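Trevumano Forum > Home and Work > Furniture and Sitting
Topic: Chair without wheels, or chair with wheels on hard floor?

marlipuu
Posted Tuesday, May 20, 2025
Hello all. In January we moved to a flat with an old pine floor, oiled and quite soft. My office chair has already made grey tracks in it, and in one place a small hollow. The landlord has seen it and was polite, but I think he will not be polite the second time. I sit six hours a day, sometimes more. Should I buy a mat, other wheels, or a chair which does not roll? My budget is 285 in total and I would like not to spend all of it.

Deston_reader
Other wheels, first of all. The hard plastic ones that come with most chairs are made for carpet. You need the soft ones, with a rubber or polyurethane ring. Measure the pin before you order. Mine was 11 mm, but I have seen chairs with 10 mm, and then the wheel falls out each time you lift the chair.

oldtimber
I don't agree that wheels solve it. I had soft wheels on a pine floor and after one winter there was the same hollow, only wider. A grain of sand gets stuck in the rubber and works like sandpaper. Pine is pine. Put a mat down or stop rolling.

marlipuu
Thank you both. About the mat: my wife does not like the transparent ones, she says they look like a dentist's waiting room. Is there a mat which looks like a normal carpet and is still flat enough?

Kanance60
Low pile wool, woven flat, with a thin felt below. We have had one for four years. Please do not take anything with a rubber back on an oiled floor! It sticks, and the oil under it becomes yellow. I learned this with a bath mat.

As for chairs, look at the armrests also. It is a small thing, but if they are higher than the edge of your desk you can never push the chair in properly, and then it stands in the middle of the room and everybody bumps into it. Our own desk has a grey top and a shelf part at the back, and the chair goes up against it when the work is finished. 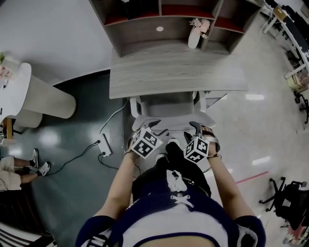 Light grey chair at the desk, flowers on the shelf.

The flowers are artificial, before somebody asks. Real ones I forget to water.

oldtimber
Nice desk. But a chair pushed in or not pushed in, it has to roll out again in the morning. I stay with my opinion.

Deston_reader
Oldtimber, how old were your soft wheels? The cheap ones get hard after a year and then you are right, they are no better than plastic. I clean mine on the first of the month with a wet cloth and an old toothbrush. No marks until now, and my floor is spruce, so even softer than pine.

oldtimber
They were bought with the chair, so maybe two years. Fine, perhaps they were cheap ones. I would still not risk a landlord's floor with them.

vachon_lane
I went the other way and bought a chair without wheels, with four legs and felt under them. The first week I hated it. You notice how often you roll to the printer without thinking. Now I stand up and walk, and my back is a little better, though it can also be that I changed the pillow in the same month. The felt must be replaced when it gets flat. A sheet of 60 pads cost me very little and will last for years.

Kanance60
But for six hours, a chair with four legs? You can't turn to the side. I would get a stiff neck from this.

vachon_lane
Mine swivels. The legs stay and the seat turns. There are such chairs, they are only harder to find in the shops - look under "conference chair".

marlipuu
I did not know that such a thing exists. I think I will begin with soft wheels and a flat wool carpet, and if my wife finds a carpet she likes, the problem is half solved. And the hollow that is already there? Can it be repaired?

oldtimber
Wet cloth, warm iron, a few seconds only, then let it dry until the next day and look again. If the wood fibres are not broken they come up. Then a bit of the same oil. Try it first in a corner behind a door, and ask the landlord which oil it is.

marlipuu
He wrote me that he has the tin still in the cellar. I go there on Saturday with a jam jar.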